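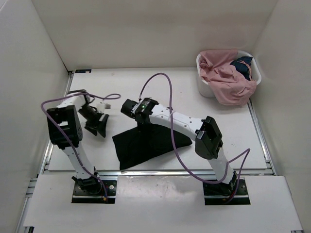 Hello! I'm after a couple of people who like folding clothes (or don't mind it, that'll do) to help with our laundry mornings in Prernthorpe. It's mostly tops, dresses and the odd black thing that won't lie flat, out of the basket, smoothed on the table, folded, next one. We start at 9 and stop for tea when I say so!

You'd do 2 mornings a week, and Sunday is always free. No experience needed, but please be all right with standing, and tell me if strong washing powder bothers you. Pay is 100 a morning, bus fare on top.

Drop me a line at the Pranbridge desk, or ask for Tove if I'm out. Start in January if you can.

Subira Mwaipopo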